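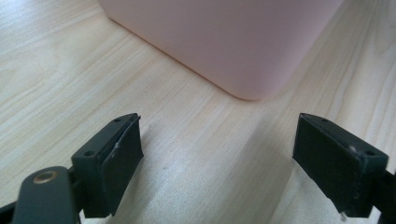
A pink box on a pale tabletop, with soft corners and a matte surface.

THE TABLE BY THE WINDOW

When I moved to Prestulton I had two suitcases and a very firm idea about furniture. I wanted everything dark. My grandmother's house was dark, with heavy cupboards and a dining table that four men had to carry, and for me this was how a serious home looked. It took me one winter in a small apartment to change my mind.

The apartment has one good window. In December the light comes at ten in the morning and is already leaving when I make my second cup of tea. A dark table would swallow it. So I began to look for something pale, and after many visits to the secondhand stores on Ilie Street I found it. The seller wanted 600 dollars and would not go lower. I walked around the block two times and then I paid.

I have written for this magazine about color before, and readers often ask me how to begin. My answer is that I begin with the table, because it is the largest flat thing that most of us look at every day. A pale surface with a fine grain is very patient. The lines in it run like sand after the water has gone back, some lighter and some a bit more tan, and crumbs do not show on it as they do on black. Reflections do show. On a bright day there will be a white patch where the light falls, and a person who reads at the table will have to move her chair. I move mine without complaining.

The second question is what to put on such a table, and there I am more strict. I allow one colored thing at a time. Last spring it was a green bowl, and now it is something light pink. Pink was difficult for me. I had always connected it with birthday cakes and with the bedrooms of my cousins. But a light pink with no shine is quite a calm color. Near beige wood it becomes warmer, and where the light reaches it the color looks a little stronger.

Shape matters too. With sharp corners, a box this color could look like packaging. With rounded ones it sits more softly, and its shadow on the wood is only a thin line. I spent a whole evening turning boxes in the Daltinix store while my friend waited outside, and I bought nothing, but I learned that I do not like a glossy finish. It gives back every lamp in the room.

For cleaning I use a soft cloth with warm water and a very small drop of dish soap, and I wipe in the direction of the grain. I dry it immediately with a second cloth. A matte object needs even less, only a dry cloth, and no scrubbing, which can leave a shiny spot that stays.

My grandmother's table went to my uncle, who has a bigger door. When I visit I still put my hands flat on it and feel ten years old. Then I come home, open the curtain and look for a place to put down the mail.

Text by Kerubo Mwaipopo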